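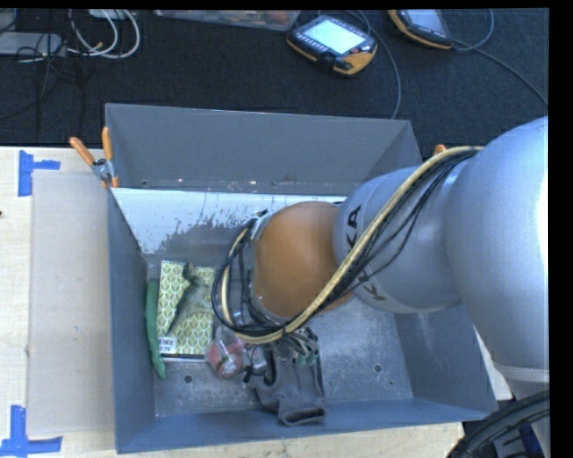 Setting up a kitchen for someone moving into a retirement flat

Kitchens in sheltered and retirement flats are usually small, and the cupboards tend to be hung for a person of average height with good shoulders. These tips come from residents and staff at Eynon Court.

Before the move
Measure the cupboards inside as well as out. The wall units at Eynon Court are 600 mm wide, but the hinges take up part of that and a large dinner plate can stop the door closing.
Pack two mugs, two plates, the kettle and the tea in a bag of their own and carry it in by hand.
Leave the big roasting tin with family. Most people cook for one or two and a small tin heats up quicker.

Cupboards and drawers
Keep everyday things between hip and shoulder height. The top shelf is for the Christmas dishes, and someone else can get those down.
Stand plates upright in a rack. Lifting one from the bottom of a pile is hard on sore wrists.
Brenda Leiva keeps her pans in the deep drawer with a tea towel between each – they slide out without catching.
Put a square of rubber matting under the chopping board.

Kettle and hob
Fill the kettle with a jug, one mugful at a time. A full kettle is heavy for anyone with arthritis.
If the hob knobs are hard to read, put a raised sticker at the off position. Llinos Probert uses a dab of nail varnish, built up in layers and left overnight to dry.
Cook vegetables in a wire basket inside the pan. Lift the basket out, and leave the water to cool before you pour it away.

Jars and tins
A wide rubber band round the lid gives a better grip.
Ring-pull tins can be opened with the handle of a spoon pushed under the ring.
Decant flour and sugar into tubs with flip lids and write the date on the bottom.

Cleaning
Wipe the fridge shelves the evening before the shopping comes, when there is least in it.
For limescale on the tap, wrap it in a cloth soaked in white vinegar for an hour, then rinse. Keep vinegar off stone worktops.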